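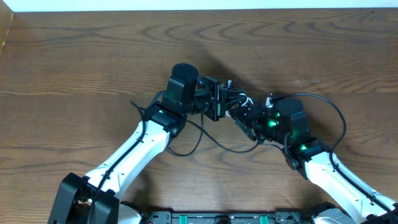 Los anillos de la madera

El tronco de un árbol crece en grosor por fuera, justo debajo de la corteza. En primavera forma madera clara, de células anchas. Al final del verano las células son estrechas y la madera sale más oscura. Una banda clara y una oscura suman un año.
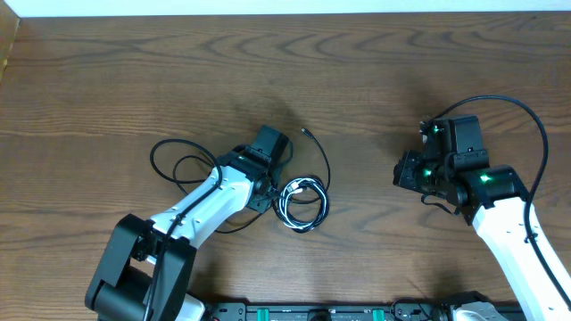

Si el tronco se corta a lo ancho, los anillos son círculos. Si se corta a lo largo, aparecen líneas y curvas: es la veta. Un árbol con 20 anillos en la base tiene 20 años.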